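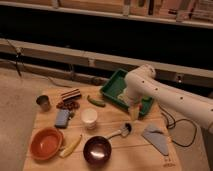 Danute Verikas
Member of the Irnadwood shared workshop, builder of Tera

Speaker notes: Teaching a workshop arm to fill a tray
Warstead open evening, long talk

Opening

Say good evening. Say which part is mine and which is not. The arm itself I did not design. The gripper mount, the board with its objects, the program and most of the mistakes are mine.

Explain the names early, people always ask. Tera is the whole set-up: arm, board, tray, cables. Akl is the program which decides where the arm goes next. I will say "Tera did" when the fault is mechanical and "Akl did" when the fault is in my code. I try to be fair to both.

What the job is

The job sounds small. There is a board with things from a kitchen on it, and there is a green tray. Somebody gives the name of a thing. Tera must find it, take it, carry it to the tray and let it go without a crash. Then the next thing.

I chose kitchen things for the reason that they are difficult in different ways. Go slowly through these, they are the heart of the first half:

- The paper cup. Very light. If one finger touches before the other, the cup walks away. If you squeeze, it is not a cup any more.
- The saucepan. The handle is easy to hold, but the weight is at the other end, so the pan turns in the grip.
- The bowl. Akl wanted always to take it at the middle, where there is only air. It must learn to take the rim.
- The sponge. It forgives everything. I use it when I have visitors.
- The folded cloth. It lies flat, so the fingers slide over it. We come back to the cloth.
- The small metal cup. It looks dark from the camera and Akl sometimes thinks it is a shadow.

Ask the room which one they think is the worst. Wait for answers. Most people say the paper cup. For me it is the cloth.

The board

Tell them to put the work on a board. In my first version the things were directly on the bench, and every time another member needed the bench I lost all my positions. Now I have a light wooden board, and the arm stands at the right side of it. The edge of the board is my zero. If I measure from the edge, I can move house with it.

Mention the tray also. It stands at an angle and this is on purpose. With the tray straight, Akl learned a straight tray, and one small push by an elbow was enough to ruin the evening. Now I turn it a little between runs. The sides of the tray are raised, so the gripper must come from above, and the elbow of the arm has to stay high. I lost a lot of July on this elbow.

Cables. I have no good advice. My black cables go in a loop at the arm side, and the loop must be long enough for the farthest reach, but then it is lying where the arm wants to work. If somebody in the room has a nice solution, please come to me afterwards, I mean it seriously.

The gripper mount

Show the old mount from the bag, pass it around. Tell them to feel the crack with the nail.

The first mount was stiff in the wrong place. When the fingers met the board, the mount took the whole force and the layers opened. I made it thicker. Then the arm took the force, which is much more expensive. The third kind has a small spring plate between the arm and the gripper. It gives 3 mm and then it stops. With 3 mm I can be a bit wrong in height and nothing breaks.

Say clearly: I did not calculate this number. I had a spring plate from an old drawer and it fitted. Afterwards I checked it and it was good, so I kept it.

How I teach it

I move the arm by hand for the first examples. Akl records the positions, and from these it makes its own guess for a new position. Then I correct the guess, it records again. One run is one object, from the board to the tray.

Until now I have 147 runs that I trust. I have more on the disk, but in the others something was wrong: the tray was moved in the middle, or the lamp was changed, or I forgot to write down which object it was. My plan is 300 good ones before I change anything in the program. It is boring to wait with the changes. In spring I changed the program after every bad evening and in the end I could not say what had helped.

The notebook is part of the machine. For each run I write the object, the angle of the tray, and one sentence about what I saw. The sentence is more useful than I expected. "Fingers touched left first" tells me more than a score.

Next slide. Leave it on the screen while you talk about the tray.
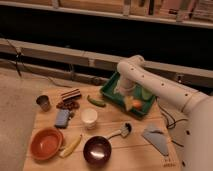 Notes last changed: August 2019

When the tray is not empty

The second half of the talk starts with this problem. The first object into the tray is easy. After that the tray has its own traffic. On the slide there is already a pale green cup in the corner, a yellow star piece near the front and a small round orange fruit beside it, and the gripper is over the other half. So the question for Akl is no longer "where is the tray" but "where in the tray".

My first answer was very simple. I divided the tray into squares and Akl used them in order, like parking places. It worked for small objects. Then I asked for the banana, which needs more than one square, and the parking place idea was finished.

The second answer, the one I use now: Akl looks at the tray before it picks up anything, and it searches for the largest free area. If the object does not fit, it does not start. It waits and shows a message. I was against this waiting in the beginning, I wanted a robot which does something. But a robot that stops with a full gripper over a full tray is worse, believe me.

Point at the gripper on the slide. It hides a part of the tray from the camera. This is the reason for looking first and lifting second. When the arm is already above the tray, the picture is too late for a decision.

Back to the cloth

I promised the cloth. The cloth on my board is grey and folded into a triangle. A cup has a side, a pan has a handle, but for the cloth you must make something to hold. What I try now is to press one finger down, pull slightly, and close on the wrinkle which comes up. With my hand on the arm it goes well. When Akl does it alone I am not satisfied yet, and I will not show a number for it tonight.

If there is time: tell the story of the tape. I put a small piece of tape under one corner so that it stood up, and my results became wonderful. Then I understood that I had taught Akl to find tape.

What it costs

They will ask, so say it before. I allowed myself 2,000 for the whole project, arm included, second-hand, and I am still inside this. The objects cost almost nothing. The striped bar, the banana, the green vegetable, the brown bunch below the bar, all came from one box that other members wanted to throw away. The most money after the arm went into parts I broke.

Do not forget to thank Irnadwood for the shelf space and for the socket.

For people who want to begin

Keep this part short, they are tired now.

Begin with one object and an empty tray. Fix the camera to something that is not your bench, I use a separate stand. Put the light where it cannot be switched off by another person. Move the arm at a slow speed for longer than you like. Have the stop button on the side of the hand you write with - mine was on the other side, and I always had a pencil between me and the stop.

Questions I expect

Why not buy a finished system? Because I wanted to learn it, and the finished ones do not fit my budget.

Is it safe? It is slow and I stand beside it. I do not leave it running alone, also not for a coffee.

Can it wash up? No. Nothing on the board has met water.

Will the code be public? After the 300 runs, when I have cleaned the comments. Many of them are not in English and some are not polite.

Leave the old mount on the front table. Collect it before going home, last time I forgot it.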